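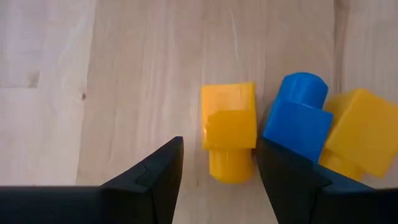
Insights > Sales and Marketing > Interviews

Passing an enquiry from marketing to sales: an interview with Norketti

Reading time: 4 minutes

The point at which an enquiry leaves the marketing department and enters the sales department is seldom given an owner, and at Norketti it had none until last year. The company, which supplies cleaning and maintenance contracts to business premises from its head office in Stamton, has since rewritten its procedure. It was with the arrangement now in force that our conversation with the company's head of marketing began.

"We had good people on both sides and a written process for each," she said. "Neither process mentioned the other. Marketing closed its record when the enquiry form was sent on, and sales opened one when somebody first made a telephone call. The time in between did not belong to either department."

A review of 1254 enquiries received through the company's website and its trade newsletter, Bratu, was carried out before any changes were proposed. It found that the usual wait before a first call was 48 hours. Enquiries which mentioned a specific building or a contract end date were treated no faster than requests for a brochure.

The head of marketing was asked whether the sales team had accepted those findings. "They accepted the figures. They did not accept that the delay was theirs, and on reflection I think they were right. We had been passing over names with very little attached to them. A salesperson would have to spend the first call asking questions the customer had already answered on our form."

Under the present procedure, an enquiry may not be passed across until a short note has been completed in Gister, the customer record system used by both departments. The note states what the customer asked for, which pages or articles were read beforehand, and whether a date has been given. The salesperson must either accept the note or return it with a reason by the end of the following working day. Returned notes are discussed at a joint meeting every two weeks.

"The right to return a note was the part my own team disliked," she said. "It felt like having one's homework marked. In the first month 14 came back, and most of the reasons were fair. Several told us that our form asked for the size of the company when what matters for a quotation is the size of the premises. We changed the question."

The form was also made shorter. Asked whether this had reduced the quality of enquiries, she replied that it was too early to judge, and that the company would look at the matter again in February, when renewals are at their heaviest. She added that the number of enquiries was no longer used as a target. "We used to celebrate when we passed 1000. It made a pleasant slide, but the sales director could not tell me how many of those had led to a visit, and neither could I."

Both departments now report on a single measure, the number of site visits booked. The change required the agreement of the finance department, as part of the marketing team's annual bonus had been tied to the earlier target. Discussions on that subject took longer than the drafting of the procedure itself.

On the question of what she would do differently, the head of marketing said that she would have brought the customer service team into the discussions at the outset. Existing customers who ask about an additional building still telephone customer service, and their requests do not yet pass through Gister. A separate note for these requests is being drafted. "It will probably have too many boxes on it to begin with," she said. "The last one did."

Interview conducted by telephone, January 2021.

Filed under: Lead Management, Working Across Teams, Business Services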